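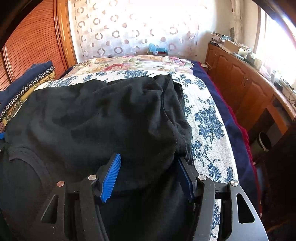

Moletom preto amassado em cima da cama

tita_prernholm
Gente, outubro chegou e comecei a guardar o inverno! Alguém dobra moletom em rolinho? Tô amando, cabe tudo na gaveta!!

gaveta31
Rolinho amassa o capuz. Eu dobro em três e empilho, fica lindo.

marola_930
Discordo, rolo os meus há 2 invernos e saem ótimos! E que colcha linda essa de flor azul, combina demais com a fronha florida.

gaveta31
Tá, vou testar com um velho. Mas passa o rolo tira-pelo antes, o preto mostra tudo.

tita_prernholm
Boa! Já vou pegar o meu :)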